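The planner at Pindard used to run as a single process. If a grasp failed, everything behind it stopped, and an operator had to restart the cell by hand. The team spent the winter splitting it into three services, and the new version went into daily use in May.

"We had 2455 logged grasps from the old setup and we couldn't replay one of them," says the company's software lead, who asked to be quoted by role only. "The timestamps didn't line up. That was the first thing we fixed."

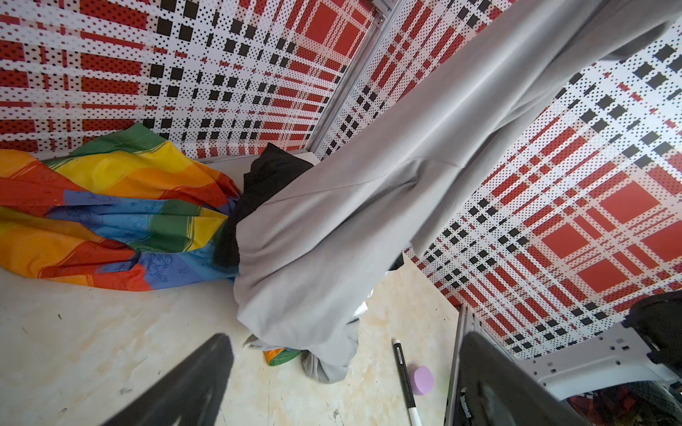
Perception took longest. The segmentation model, built on a toolkit called Tumetti, was trained on hard parts and did badly on cloth, where one item can look like several. "Stripes are bad for us," the lead says. "You get a rainbow fabric in a heap and a corner of another one showing under something gray, and the model wants to merge them. Then there are the red and black plaid walls, and it finds edges all over those too." The fix was a second pass that compares folds instead of color. It adds 64 milliseconds per cycle.

Control was simpler. The wrist loop stayed as it was, and the planner now sends it short segments – 20 waypoints at most – so a bad plan can be dropped early.

Is the tooling going to be released? Parts of it. The replay viewer, Winent, will come first. "The planner has 51 open issues," the lead says. "I'd like to close some of those before anyone else has to read the code."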